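Indoor Drying: Clip Hangers on a Wooden Rack

Updated January 2, 2019

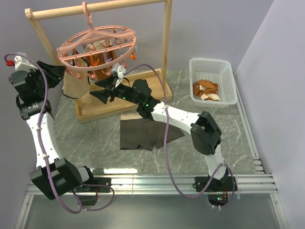 Round clip hanger hooked over the top rod of a wooden rack, tray base underneath.

A clip hanger carries small items that waste space on a full rod: socks, underwear, washcloths, baby clothes.

Loading
Hook the hanger over the rod before clipping anything to it. Fill opposite sides in turn so the ring stays level. Put heavier pieces on the inner bars and light ones on the rim. Clip socks by the cuff, one clip each, and washcloths by two corners.

Spacing
Leave 2 inches between neighboring pieces. Waistbands and double hems dry last – check those before unloading. Turn pockets inside out.

Airflow
Keep the rack 17 inches from the nearest wall. A small fan on low, aimed below the ring, does more than a warmer room. Heavy cotton may need turning after 90 minutes.

Clips
Plastic clips get brittle in direct sun. Test the springs each April and replace any that slip. Odd colors work fine as replacements, provided the jaw width matches. Rumska and Sellton both sell loose clips in bags.

Wood care
Wipe the rod and tray after each load. Sand raised grain with 220 grit, then apply a thin coat of clear water-based finish – two coats on the tray. Allow a full day before hanging anything light-colored.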